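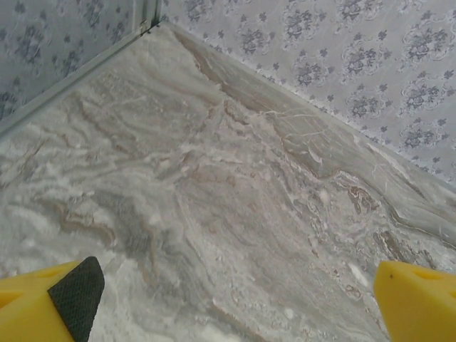 Surface Finishes 2
Handout 9: Patterned tops against patterned walls
Mesville School of Interior Trades
Notes: Mercedes Espinoza. Revised 19 November 2022.

Read with Handout 10 (sealants and movement joints). The bench exercise in section 6 is assessed.

1. Scope

The handout covers horizontal surfaces with a marble pattern where they meet papered walls. It deals with pattern direction, scale, the joint between top and wall, and internal corners. Cutting and polishing of natural stone are outside this unit and are taught by Anselmo Huanca in the February block.

2. Terms

Ground: the main colour of a surface, on which the veins or printed motifs sit.

Vein: a line or band of a different colour running through the ground. A vein may be a hairline, a ribbon or a broad band.

Run: the general direction of the veining, taken over the whole top. Single veins often depart from it.

Motif: the repeated unit of a wallpaper, for example a floral sprig.

Repeat: the vertical distance between one motif and the next identical one on the same drop.

Set match: a paper in which the motifs line up straight across from one drop to the next. In a drop match the next length is shifted down, usually by half a repeat.

Trim: a narrow strip covering or finishing a junction.

3. Reading a veined top

Before anything is fixed, the top is laid flat and looked at from the side where people will stand. The sketch should show:

the ground colour, in plain words (pale greyish white, mid grey);
the run, as an arrow;
any band that is darker and smoother than the rest;
any vein with a strong colour, such as brown or rust.

The last item is the one most often missed. On a pale grey top with grey and taupe veining, a single rust-coloured vein takes the eye at once. Its position decides which way round the top goes. If it is close to an end it can often be left there. If it falls in the middle of the working area, consult the client before cutting.

Fine white veins that branch across a darker band can look like cracks. Run a fingernail across them. A vein in a polished surface is not felt; an open crack normally is. Record the result on the inspection sheet in either case, so that the question does not come up again at handover.

A diagonal run is harder to join than one parallel to the front edge. Where two pieces must meet, dry-lay them and slide one along the other until the broad bands meet. The hairlines will not all meet. Do not move a joint to suit a hairline.

4. Choosing the paper

Two busy surfaces can be used together if their colours are close and their patterns differ in scale and kind. Flowing bands on the top and small separate motifs on the wall are a safe pairing. Large flowing motifs on both are not, and the Kister sample board in the workshop is kept as a record of one such attempt.

Colour should be judged on the wall. In a papered recess the side walls and the back wall seldom receive the same light, and a light grey paper can read as distinctly bluer on the side in shadow. Students regularly report this as a batch fault. Check the batch numbers on the labels first, then hold a loose offcut against each wall in turn. If the offcut changes in the same way as the wall, the paper is sound.

Small motifs tolerate cutting. Where a wall meets the top at an angle to the viewer, the lowest row may be trimmed through without harm, provided that it is trimmed at the same height along the full length. A row that drifts is visible from the doorway.
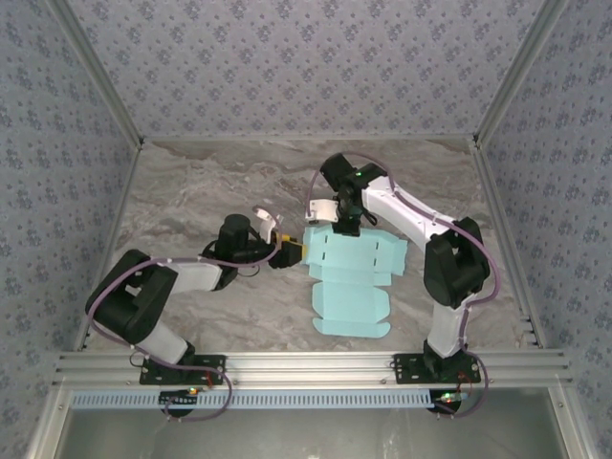 Fig. 1. Grey marble-patterned top with papered walls on three sides. Small floral motif in dark blue-grey on light grey; aluminium extrusions at the back corners and trim along the foot of each side wall.

5. Junctions

5.1 Wall to top

The foot of the wall is the weak point. Unprotected paper brought down to a hard top frays at the cut edge and picks up water when the top is wiped. Three treatments are accepted in this unit: sealant alone, a bonded upstand, or a metal trim strip.

A trim strip gives a straight line between the two patterns and hides small errors in the trimming of the paper. It should be narrow. A plain light grey or silver strip belongs to neither pattern and is generally preferred with grey schemes. Fit the strip after the paste has dried fully. Check it with a straight edge, as a bow of 2 mm is easily seen against a row of motifs.

Slotted profiles are harder to keep clean than plain ones. Where a slotted strip is used, clean it with a dry brush before wiping the top.

5.2 Internal corners

Paper is not to be wrapped round an internal corner in a single piece. Cut the drop so that it turns the corner slightly, then hang the next drop over it from a fresh plumb line. Where a vertical metal profile covers the corner, no turn is needed and each wall is finished to the edge of the profile.

With a profile in the corner the match between walls matters less, but the height of the rows should still agree. Set out both walls from one level line. Duván Quintero's setting-out sheet, in the appendix, gives the order of work.

5.3 Front edge

The front edge takes the most wear. If it is finished with a metal rail, the rail must sit flush with the top or just below it. Grooved rails collect dust and paste and should be masked until all papering is complete.

6. Bench exercise

Work in pairs. Each pair is given an offcut of veined top, a short length of Raju small-motif paper and two papered boards to stand as walls.

Sketch the top and mark the run.
Place the top so that the strongest vein lies away from the front edge.
Stand the boards at the back and at one side.
Set the rows level on both boards.
Cut and dry-fit a trim at the foot of the side board. Do not bond it.
Write a note of up to 10 lines on any difference in colour between the two boards, and state how it was checked.

Marks are given for the sketch, the level of the rows, the fit of the trim and the note. The trim is checked by Kevin Huanca with a feeler gauge.

7. Materials and stores

Paper, boards and trim are issued by Katherine Ayala from the lower store. Stock code for the small-motif paper is 1,151. Kurnuvow paste is issued ready mixed and must not be thinned. Return all offcuts longer than the trim gauge.

Reading for the next session: Handout 10, sections 1 to 3.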